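Review: the Merkgate hand-held gripper kit, after one season of data collection

Posted Aug 25, 2022

We bought two pairs of the Merkgate grippers in January for our project on bimanual picking of soft packages. I have used them almost every working day, so I think I can give a fair opinion. I compare them with the Plasitz kit, which we had before and still keep on the shelf.

What we wanted to know

Our question was simple. If a policy learns only from hand-held demonstrations in real homes, will it pick up crinkled bags with a robot arm in the lab? Most results that I read use cups and blocks. A bag changes its shape when you touch it, and the good place to grasp it changes too.

We recorded 197 demonstrations in apartments and kept 165 after cleaning. The rest were lost mostly because the tracking jumped when one gripper passed in front of the other. With the Plasitz kit we lost a bigger share, but the task was easier, so please do not take this as a direct comparison.

The fingers

This is the best part of the kit. The pads are ridged and soft enough that a full bag does not burst. With the flat pads of Plasitz, shiny foil was sliding out very often. The Merkgate pads hold the foil at the folded edge and also in the middle. Small flat packets are still hard. The operator must press down on the cloth and close at the same time, and the learned policy copies this badly.

Weight and comfort

One gripper is fine for a long session. Two grippers are tiring, and after 17 minutes my wrists ask for a break. The trigger has a short travel, which I like, but the spring is too strong for small hands. A colleague changed it for a weaker one from Foltasholm and had no problem with it later.

Tracking and software

The calibration takes six steps and the manual explains only the first four well. When it is done, it stays good for the day. The export tool is slow but it did not lose any file. I would like a warning when the tracking is weak, so that the operator can repeat the demonstration at once. Now we discover it in the evening.

Picking on a bed

We chose beds for the harder part of the set. A quilt gives way under the package and its wrinkles look like edges to the network. Printed flowers make it worse. In these recordings both hands work on snack bags of very different size and surface, for example a striped bag in one gripper and a clear bag in the other.

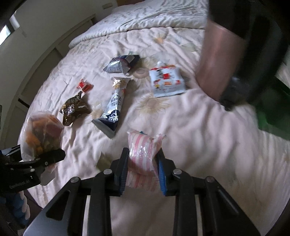

Results on the robot

The policy trained on the 165 demonstrations picked full bags reliably on a table and less reliably on a quilt. When we removed the bed recordings from training, the quilt result became much worse and the table result did not change. I did not expect such a clean difference. The Campos baseline, trained on the same data, was weaker on both surfaces, mainly with flat packets.

Should you buy it?

For soft objects, yes. For rigid objects the Plasitz kit is cheaper and enough. I would ask Merkgate for a lighter spring and a better manual before ordering more pairs.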